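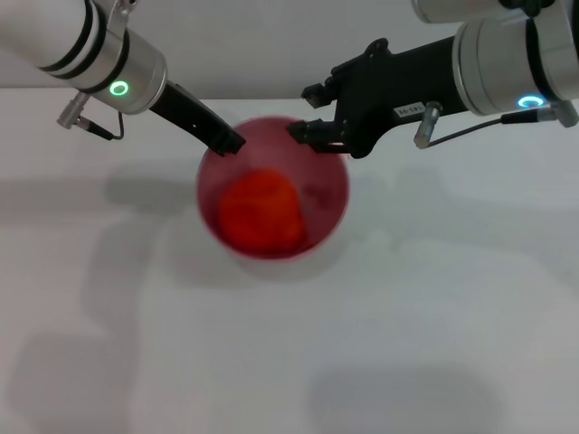 Signe Ladefoged wants it put on record that the clamp check should come before power, and the order below has been changed to match.

Last updated 29th November

PRE-RUN CHECKLIST, TWO-ARM BENCH
Stumska student robotics club, bowl task

1. Base clamps tight on both arms. OK
2. Emergency stop in reach of the operator, pressed and released once. OK
Comment: The button sticks a little on release. Twist it fully before you reset.
3. Connector plugs at both wrists seated, collars hand tight. OK
4. Cables have slack through the full wrist turn. NOT OK on first check
Comment: Right arm cable tie moved back one slot by Grigore Munteanu. Passed on second check.
5. Gripper finger screws checked with the small hex key. OK
6. Status rings lit on both arms before any motion command. OK
7. Tabletop clear apart from the bowl and what is in it. OK
8. Speed limit set to 21 percent for first run of the day. OK
Comment: Was left at 50 by the last group. Please set it back when you finish.
9. Fingers close on the bowl rim without pushing it across the table. OK
Comment: Go slowly here. If the bowl tips, stop and re-teach the left side first.
10. Both arms in the same program version. OK
11. Hair tied back, sleeves up, no lanyards. OK
Comment: Ileana Lungu asks that this apply to people watching as well.
12. Second person at the bench during motion. OK

Open items: new label for the stop button, spare cable ties, copy of this sheet for the Drandeo demo.

Checked by Luminița Toma

11 comments | 3 shares
Contact the club | Back to top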